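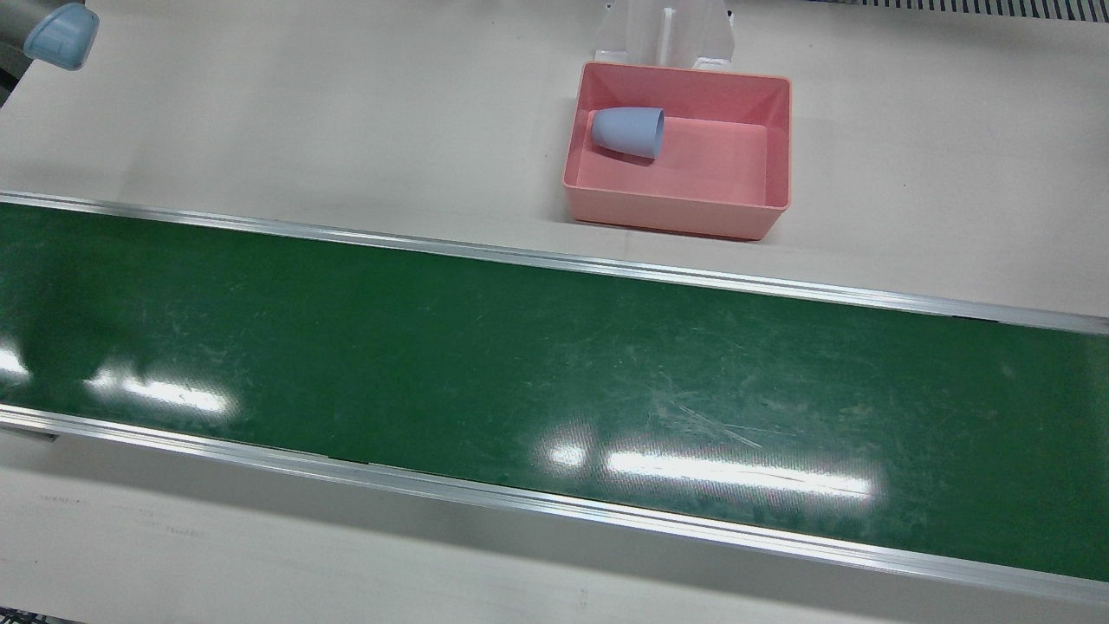

About Clovard

Clovard Materials Testing is an independent laboratory for flexible sheet goods: rubber and PVC belting, coated fabrics, floor coverings, gaskets and membranes. We measure abrasion, friction, adhesion between plies, tensile properties, hardness and dimensional stability. We do not manufacture, resell or install anything, and we hold no interest in any firm that does.

The laboratory was set up by Shuzhen Qin, who had spent the earlier part of her career in the quality department of a belting manufacturer. Her view at the time was that most disputes over sheet goods came down to samples being conditioned differently by the two parties. One lab would cut and test on the day of delivery, the other would leave the material on a rack for a week, and the two sets of hardness figures would never agree. Our first room was a conditioning room and it is still the largest one in the building.

12 shares

What we test

Abrasion. We run rotary drum and reciprocating methods. Results are reported as volume loss, with the density determination given alongside so that a client can convert back to mass. Drum samples are taken from three positions across the roll unless the client specifies otherwise. The abrasive sheet is checked against a reference rubber before and after each set, and both values appear in the report.

Friction. Static and dynamic coefficients are measured on a horizontal sled. We also keep an inclined plane for clients whose own specifications were written around one. The two methods do not give interchangeable numbers and we will not convert between them. Surface condition has a large effect on the outcome, so each friction report states whether the sample was tested as received, wiped or solvent cleaned.

Ply adhesion. Strips are peeled at a constant rate and the full force trace is supplied, together with the median peak value. A single average hides a good deal in this test. Where a strip fails in the cover and leaves the bond intact, we report it as a cover failure and give the force at which it occurred.

Tensile and elongation. The main frame takes full-thickness belt samples. A smaller frame is used for films and light coated fabric. Grips are selected by material and the choice is recorded. Any specimen that breaks inside the grip is discarded and replaced, and the number of replacements is stated.

Ageing. Oven, ozone and water immersion. Clients should allow for the length of the exposure itself when planning, plus a further conditioning period before the aged samples can be tested.

Sample conditioning

Everything that arrives is logged, photographed and placed on open racks. Rolled goods are unrolled and allowed to lie flat. The room is held at the temperature and humidity set out in the relevant method, and the log for the conditioning period is attached to the report as an appendix. If the room drifts outside tolerance the clock restarts - this has been an unpopular policy with one or two clients in a hurry, but we have kept it.

We retain the unused portion of each sample after the report is issued. It is labelled with the job number, wrapped in inert film and stored in the dark. Retained samples can be returned or released to another laboratory on written request from the client who paid for the work. We currently hold 2,000 of them, which is close to the limit of the storage we have.

People

Shuzhen Qin is the director and signs all reports involving disputed material. She remains on the bench for part of each week, mostly on peel work.

Boyang Xu manages the mechanical test area and is responsible for calibration. He joined us from a metrology background and rewrote the whole of our uncertainty budget in his first year. Questions about how a stated uncertainty was arrived at should go to him directly. He prefers them by email.

There are 10 staff in total. Technicians rotate between areas, but no technician is assigned to a method until they have completed a repeatability series on it and had the results reviewed. Reports are checked by a second person who did not carry out the test.

Reference materials

Our internal control rubber is a compound we call Sorkberg. It is mixed in a single batch, cured as sheet and characterised over several months before being put into use. Each batch overlaps with the previous one. Control charts go back to the first batch and clients are welcome to look at them during a visit.

A softer compound, Nuko, was introduced last November for low-hardness goods, where Sorkberg was too far from the material under test to be a useful check. It is not yet used for ozone work.

Reporting

Reports are issued as a PDF with the raw data in a separate spreadsheet. Each contains the method and any departures from it, the conditioning log, the control results, the individual specimen values and the expanded uncertainty. We do not issue pass or fail statements unless the client supplies the specification limit and asks for one in writing. We do not offer opinions on service life. Accelerated tests rank materials against each other under fixed conditions, and the step from there to years in service depends on loads, contaminants and cleaning practice that we have no way of measuring.

Corrections are issued as a new revision with the changes listed on the front page. The earlier revision is kept on file.

Sending us samples

Please contact the office before shipping so that a job number can be assigned. Mark the machine direction on every piece, and the wear side if it isn't obvious. Roll with the wear side out. Do not fold, staple or tape across the surface. Pieces for abrasion and friction work should be handled by the edges only.

Samples for a full belt program need to come from one roll and include at least one factory edge. A smaller set can be accepted for single tests, and the office will send a cutting plan on request. Freight is at the client's expense both ways.

The laboratory is on the ground floor of the Zou Building, with the loading door at the rear. Visitors should use the front entrance and sign in. Closed footwear is required beyond the office.

Page last reviewed March 14, 2025

12 shares
0 comments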